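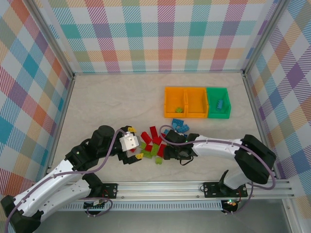
Escobar双臂桌面分拣工作台试用评议

评议单位:Sasteneck职业技术教育中心设备评估组
执笔:Bohdana Bilyk
发布日期:2022年8月6日

应Onbridge公司邀请,本中心设备评估组于7月赴其Sasteneck展示厅参加开放日活动,对Escobar双臂桌面分拣工作台进行了现场考察。现将考察情况及评议意见公布如下,供各教学部门在编制下一年度设备采购计划时参考。

一、设备概况

Escobar工作台面向职业院校及中小型培训机构,主要用于抓取、分拣及双臂协作等基础课目的教学。整机由两台小型机械臂、铝型材底座、三面围板和配套控制软件Sarar组成。两臂固定在同一根横向导轨上,安装底板以螺钉紧固,间距可按课目需要调整,调整时须先断电并重新标定。

围板内侧饰有彩色格纹。据Onbridge公司培训主管Kerstin Dreßler女士介绍,格纹围板为教学版的标准配置,用于让学员比较不同背景对识别结果的影响,另有素色围板可供选购。评估组认为这一设置有教学价值,但初学阶段宜先使用素色围板,待学员熟悉标定流程后再行更换。

二、演示内容

当日演示课目为积木分拣。操作对象是幼儿用大颗粒塑料积木,散放于两臂之间的台面上,目标容器为并排放置的三只敞口塑料盒。按演示方设定,浅绿色积木归入左侧橙色盒,红色积木归入中间橙色盒,蓝色积木归入右侧绿色盒;黄色积木作为干扰件,应移至一旁,不入盒。

需要指出的是,盒体颜色与所盛积木颜色并不对应,绿色盒收纳的是蓝色积木。演示方解释,这样安排是为了说明分拣规则由软件任务表决定,与容器外观无关。该说明在技术上成立,但开放日参观者中有不少非专业人员,现场多次有人就此提问。建议今后在台前设置简要的规则说明牌。

演示分为两个环节。第一环节由讲解员以示教方式逐件操作,第二环节由系统按已录入的任务自动运行。自动运行共尝试抓取73次,其中57次一次成功,其余各次或未能夹稳,或在移送途中滑落,由系统重新抓取或由讲解员人工复位。上述数据由评估组现场记录,仅反映当日条件下的表现,不作为产品性能的一般结论。

三、抓取性能

评估组重点观察了积木相互叠压时的抓取情况。单件平放的积木,机械臂能够较为平稳地完成接近、夹持和提升。积木成堆时难度明显上升,夹爪容易同时触及相邻两件,或在下压时将目标件推离原位。

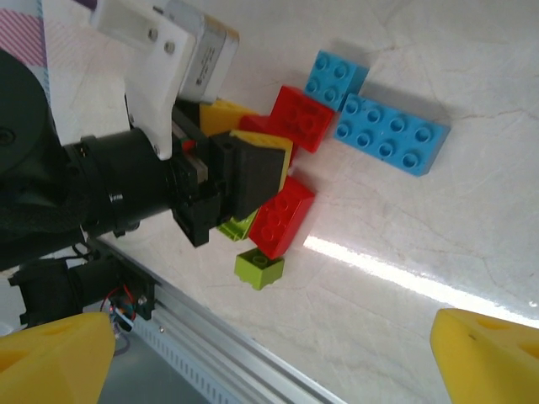
夹爪指端所配的软质垫片对这一问题有一定缓解作用。垫片增加了接触面的摩擦,在积木倾斜的情况下仍可形成有效夹持。其不足在于体积偏大,进入狭窄间隙时不够灵活,对仅有两个凸点的小件尤为不利。Dreßler女士表示,公司备有较薄的替换垫片,可随机订购。垫片属于易耗件,采购部门应在合同中明确其单价及供货周期。

腕部视角画面对教学帮助较大。学员可在显示屏上直接看到指端与积木的相对位置,便于理解抓取角度的选择。评估组同时注意到,台面为浅色仿大理石纹,表面较光滑,在展示厅照明条件下会产生带状反光。演示过程中,讲解员曾两次调整灯具角度。建议使用单位配备漫射光源,或向厂方咨询亚光台面的供应情况。

四、软件与示教

Sarar软件界面布局清晰,任务表采用逐行填写方式,未学过编程的学员经短时讲解即可完成一项简单任务的录入。每个任务文件最多可保存40个示教点,对入门课目已经足够;如开设连续装配类课目,则需拆分为多个文件,操作较为繁琐。

软件的中文界面尚不完整,部分报警信息仍以英文显示。评估组已向厂方提出,希望在正式供货前完成补译,并随机提供纸质故障代码对照表。

五、安全与维护

三面围板可以挡住滑落的零件,正面为开放结构,便于示教时伸手操作,但也意味着学员的手部可能进入机械臂活动范围。自动运行期间,应由教师在场监护,并在正面地面标划站位线。急停按钮的位置应在每次课前向学员说明。

机械臂外部走线沿臂身敷设,检查和更换较为方便。弧形线缆在臂部大幅转动时存在牵挂积木或盒沿的可能,当日演示中未发生此类情况,仍建议加装线扣。控制电路板和部分接线位于台面前缘下方,清洁时应避免使用湿布,必要时加设防护盖板。

六、评议意见

综合现场考察情况,评估组认为,Escobar工作台结构紧凑,课目设置贴近入门教学需要,腕部视角与示教功能配合较好,适合机电类专业一年级实训使用。其对叠压零件的抓取稳定性尚有提升空间,软件本地化工作也有待完善,暂不建议用于技能等级考核。

拟采购的教学部门,可先申请一台样机进行为期2个月的试用,试用课目应包括单件分拣、叠压分拣及双臂交接三项,并按中心统一格式填写记录表。双臂交接未列入此次开放日的演示内容,评估组对该项功能不作评价。

试用申请由各教学部门负责人签字后提交设备评估组。样机的运输、安装及首次标定由Onbridge公司承担,场地供电与照明条件由申请部门自行落实。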